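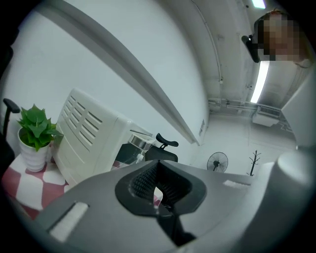
Workshop Room Open Again After the August Work

Dear members,

I am happy to write that the upstairs room in Lallbridge is open for everybody again. The work took 14 days in August, four more than we planned, and I thank you for your patience with the closed door and with my many messages.

Most of the work was overhead. The white pipes along the back wall were checked from one end to the other, and the wall unit below them was cleaned inside by the people from Rocha. They asked us to keep its vents free, so please do not lean boards or tall boxes in front of it. The ceiling stays gray concrete. Several members asked if we will paint it, and the answer for this year is no. The long ceiling lights stay also. Danjuma Onuoha wanted a warmer light for the evening group, and we will speak about this at the next meeting.

The total cost was 1,354 dollars. From this, 478 dollars was for the pipes and the rest was for the wall unit and the cleaning. Eirlys Lloyd has the bills in the blue folder, if somebody wishes to read them.

Some small matters for when you come back:

The key is now with Dale Wong and no longer with me. Please write to him one day before you need it.

The last person in the evening switches off the lights. In July they were left on for a whole weekend two times.

Eifion Hughes still looks for the owner of five folding chairs, which were carried down to the hall before the work started. If they are yours, please tell him before the end of the month.

The evening group starts again at the usual hour. New people are welcome, and they do not need to bring anything for the first visit.

With kind greetings,
Zamfira Avram
September 6, 2024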